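Ticket 986: rust spot and scratched floor in the gray metal bin
Product: Gadel open-top sheet-metal bin
Status: open, waiting on customer 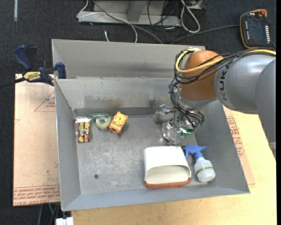

Support, Gadel parts desk: Thanks for writing in. Before we talk about a replacement, could you tell us whether the brown mark wipes off, and what you've been cleaning the bin with? A stain on the surface and rust coming through the metal get handled differently on our end.

Hi, and thanks for the quick answer! So, I went at it this afternoon with a damp cloth and a drop of dish soap, and a little of the brown came away on the cloth but the stain is still there (far wall, low down, near the middle). It feels smooth when I run a finger over it. No flaking, no bumps. The darker smudges on the same wall mostly faded, so I'm guessing those are just grime.

Cleaning-wise, I have to confess to a green scouring pad. We bought the bin through Ververidis 14 months ago and I've been scrubbing the floor of it ever since, which probably explains some of those pale scratches! The rest I'd put down to small packages sliding around in there all day. The scratches don't bother me much, it's a work bin, but I don't want rust rubbing off on the wrappers.

Other question while I have you: the little round hole in the floor, toward the left. Is that a drain, or is there supposed to be a plug in it? Our Wanville site has the same bin and theirs has a hole too, so I assume it's meant to be there, but the leaflet doesn't mention it at all.

Update, 4:40 pm. Tried white vinegar on a rag, left it on for 40 minutes, rinsed, dried it properly with a towel. The spot is lighter, roughly half as dark I'd say, and still smooth. I've put the scouring pad away and switched to a soft sponge.

I'll look again in the morning before we load it up. If it's come back darker I'll write here and you can tell me where to send the bin, Brerinstead or the other address on the invoice. And please do let me know about the hole!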